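Kitchen helper arm: tips before you pay for the subscription

Updated January 2026

Had the Flusetti pickup arm on trial for the last 2 months. Quick notes, will tidy up later.

What you get. The arm, one gripper, the charging dock, and the Kusport planner, where you lay out your kitchen and run jobs in simulation first. Use the planner. Really. Saves a lot of swearing.

Setup tips

- Clear the rugs. Small mats too, it bunches them up.
- Measure your floor cabinets twice. I typed one depth wrong and lost an evening.
- Open cubbies at floor level go in as "open", not "door". Easy to miss, the menu is tiny.
- Marble or shiny tile: turn floor glare to high. Default is for wood.
- Keep one clear lane to the work area. Mine is 40 inches wide, works fine.

Dropped food

This is what I wanted it for. Corn, potatos, onions, whatever rolls off the counter. Add each item from the food list and put it on the floor in the planner, then try it in a few spots. Near a cabinet base is the hard one, so practice that most. Start with the gripper well back and come in slow.

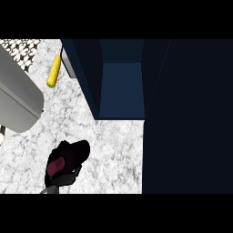
Grip force on 2 for anything with a skin you care about. Soft tomatoes, forget it, use a paper towel like the rest of us. Wash the finger pads after every job, warm water and dish soap, no bleach. Dry them befor docking.

Save each layout under its own name. The planner overwrites without asking!!

Price. Basic plan covers 8 saved jobs, plenty for a small kitchen. The bigger plan adds the Berkemine shelf pack, didn't need it. Trial ends in February so I have to decide soon. Leaning yes on basic.

Spare pads: order with the arm, shipping on its own is silly. The Karimi ones fit too and are a bit grippier on wet stuff. Trim the tab off first with kitchen scissors.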